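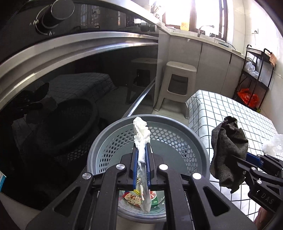 Figure 3. Tidying task with two hand-held grippers. One gripper holds a tissue above the wastebasket and the other holds a towel.

4.2 Planning the equipment budget

The largest decision in the budget was how many robot arms to buy, and when. Our first plan, drawn up by Na-rae Baek, put most of the money into two arms and left little for anything else. Under that plan all demonstrations would have been recorded on the arms themselves, in one room, by whoever was trained to run them. We changed this after the pilot. The revised plan buys hand-held grippers first and holds back the money for the arms until the second half of the project.

The tasks were chosen before the hardware. They are ordinary household jobs of the kind shown in Figure 3: putting rubbish in a basket, moving a towel, clearing small items from a surface. None of them calls for a strong arm. They do call for two grippers working near each other, often in a narrow space between furniture and kitchen units, and for fingers that can hold thin, soft things. Tissue and terry cloth set the requirement for the finger pads more than any of the rigid objects did.

We asked three suppliers for quotations: Prarkero, Sternix and Rornarex. Prarkero offered the lowest price for a pair of grippers but sold the finger pads only as part of a complete finger set. Sternix sold pads separately and quoted a delivery time of 6 weeks. Rornarex could deliver sooner, though its quotation left out chargers and mounting parts, and once these were added it was the dearest of the three. We ordered from Sternix in November.

Consumables were the line we got most wrong. The first draft allowed one spare set of pads per gripper for the whole project. Ye-rin Yang kept a log during the pilot, which covered 526 recorded attempts, and from this we set a replacement interval of 100 attempts per set. Pads are cheap compared with the grippers, but running out of them stops the work on both hands at once. The same line now covers tissues, bags, packaging and towels, which had been left out altogether.

We also set aside 10 per cent of the equipment total for repairs. Most of this is meant for the linkages and screws. A gripper that is carried from home to home and used on low shelves and floors will be knocked, and we did not want each small repair to need its own purchase request.

Two costs remain uncertain. The first is transport and storage between sites, which depends on how many households take part. The second is the mounting plate needed to fit the same fingers to an arm later on. Siriwardena, the workshop that made our pilot parts, gave us a price for a single plate but could not fix one for a batch until the arm model was known. We have entered the single-plate price for every unit, so this line is likely to come down.

The arms themselves will be quoted again before purchase. The choice of model is left open until the reach needed for the floor-level tasks has been measured in all the homes.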